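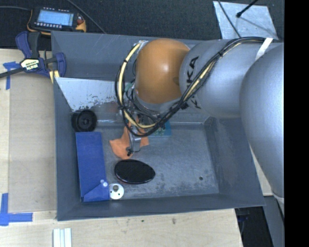 KUKA arm over the mixed bin, orange cloth under the gripper

Hi all,

Picture's at the top for anyone reading on the web archive. Modupe asked last week whether machines can do the boring household stuff yet, and I've got opinions, so settle in.

Ifeanyi Danladi wrote on 11th March:
> I still reckon we're 5 years off anything I'd let near my laundry.
> Factories solved picking ages ago, so why is tidying a kitchen
> drawer so hard? Same arm, same gripper, surely?

Same arm, sure, but have a look at what's in the bin! A crumpled cloth, a long blue pouch with a folded flap, a black ridged wheel, a glossy oval thing, a white disc with holes in it. On a shop floor you'd get 1200 of the same bracket, all facing the same way, and the arm can do that till the cows come home. Give it a bin like my kids' toy box and every grab is a new problem. Cloth is the worst of the lot (no fixed shape, so where do you even pinch it?), and the flat stuff isn't much better with a skinny gripper.

I spent a day at Saltent last year watching them try tea towels. Picking one up went pretty well, 90 per cent or so by their own tally. Folding it was another story – 2 decent folds before lunch, and I could've done the whole basket while the kettle boiled. Lovely people, mind you, and they were chuffed with those two!

So my answer for Modupe is yes to clearing a bin if you're patient, maybe to sorting what comes out, and no to the ironing. Ifeanyi, your five years sounds a bit hopeful to me, but I'd be happy to lose that bet.

Has anyone tried a suction cup on socks? Hauwa, I thought you had a go at Inoven?

Cheers,
Iqra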